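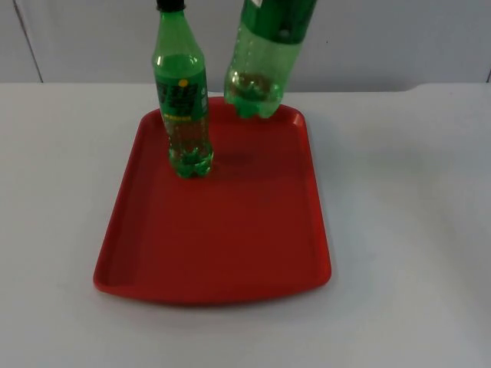 So I've had the Drolico pick-and-place kit on my bench since January and I keep promising a proper write-up, so let's go. Mine's the bigger of the two, with the wide fingers and the Plullau software on a stick, and I bought it to load soda bottles onto trays for a little tasting room in Hamidbridge. The standing bottle on the red tray is the kind I care about, slick plastic with one of those petal bottoms, and the second one up in the air over the far edge of the tray is exactly the part of the job I want to talk about, the coming down. Short version: I like it a lot and I would not pay full price for it again. The arm is quiet, it holds its position overnight, and the teach mode is great fun (my nephew had it moving bottles before I'd finished my coffee!). But the set-down routine is fussy. It comes in at one speed and lets go when the software thinks it should, and on a tray with a raised rim you'd better have your points right. Ran 50 placements with the stock settings and 19 of them I'd call bad, meaning a wobble, a bottle on the rim, or one over on its side. With my own settings I got that down to 7 bad out of 50. Ask me anything.
benchmonkey, April 4, 2018

tallpaul_rt
Thanks for this, been on the fence for ages. What did you change to get from 19 to 7? Was it all speed or did you mess with the finger pads too?

benchmonkey
Mostly speed. I added a second point a little above the tray and told it to crawl from there. Pads are the ones in the box. I also taped the tray down, which I should have done on day one, it was creeping toward me all afternoon and I was blaming the arm.

gripe_and_grip
Gonna disagree with the "fussy" part. If your tray was sliding during the stock runs then those 19 aren't the arm's fault and you can't really compare the two sets. I've got the same kit doing jars and it's been rock solid with factory settings. Jars have a flat bottom, granted.

benchmonkey
Fair, I taped it between the two sets, so yeah, it's not clean. I'll rerun stock with the tape on when I get an evening. I still say a kit sold for "food and drink handling" ought to slow down before it touches anything.

gripe_and_grip
It's a checkbox in Plullau! Soft landing, second tab, under motion. Off by default.

benchmonkey
Well, I have been through that tab plenty of times and never saw it. Is that the newer version? Mine says 101 in the corner.

gripe_and_grip
Ah ok. 101 doesn't have it. You need the update, and that's the part where I stop defending them, because you have to email and ask for it.

mrs_solder
I went through Lungu for mine instead of buying direct and they loaded the update before it shipped. Cost me a bit extra and worth it, the direct support was slow as molasses. Ask for Sorin Olteanu, he walked me through calibration on the phone and didn't make me feel dumb once (and I had the base bolted on backwards).

tallpaul_rt
Does Lungu do the service plan too or is that only Drolico?

mrs_solder
They do their own. I didn't take it. It covers the arm and the controller but not the fingers, and the fingers are what you're going to wear out.

gripe_and_grip
Skip the plan, buy spare pads.

oldfeeder
Can I be the grump? For bottles onto a tray, same spot every time, a cheap slide and a pusher will outrun this thing all day. You're paying for six joints to do a job that needs two. I did packaging lines for years and never once wanted a bottle dangling over a tray.

benchmonkey
If it was one bottle and one tray I'd agree with you. They change the layout all the time over there, tall ones one week and little glass ones the next, and I'm not building a new slide every time somebody gets a new supplier. Re-teaching it takes me less time than finding my hex keys.

oldfeeder
Ok, changeovers I'll give you. Still too much money.

benchmonkey
No argument there lol

tallpaul_rt
One more. Full bottles or empties for your test? I'm wondering about the payload, the spec sheet is kinda vague.

benchmonkey
Sealed full ones for both sets. The arm doesn't seem to care about the weight, but a full bottle swings more if you grab it high, so grab it at the label. Emailed for the update just now, and I messaged Lungu too in case they're quicker. Will post the rerun.

mrs_solder
My money's on Lungu.

tallpaul_rt
Following for the rerun. Can you do some with the tray turned sideways? Mine would have to sit that way.

benchmonkey
Sure, if I've got enough tape left.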